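Today I want to write a few words about the new Jerkari video, and about the voice in it. Sorry, it became a long thread.

For people who do not follow pop: Jerkari is a duo, and their single "Erside" came out in March. The voice in the chorus belongs to a backup singer. Her name is not in the credits.

She sang on 9 songs for them. In the video, a model moves her lips to that voice. Many fans believed the model was the singer, and the label, Jarman, let them believe it.
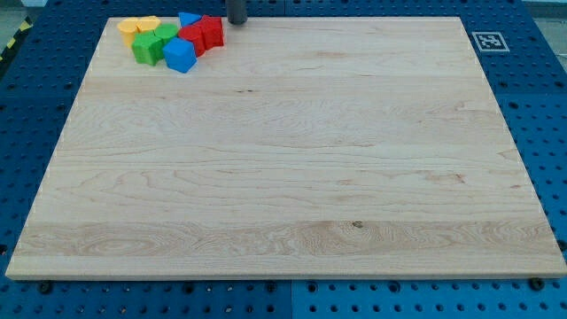

I read the replies under the label's post last night. One fan wrote that "it is only marketing." I do not agree. When you sell a voice, you should say who it comes from.

Pop music did this already in the 1990s, in dance music. Big voices sang, thinner women stood in front of the camera. I was a child then and I also did not know.

Somebody will tell me she was paid. Yes, she was paid for one day in the studio. This is not the same as a name on the record.

Zulix, the fan forum, has a petition to add her name. It had 1,000 signatures on the first evening and it has 2,000 now. I signed it too.

I still like the song, and I listened to it again on the bus this morning. I only want to know whose voice I am listening to. If the label answers, I will add it to this thread.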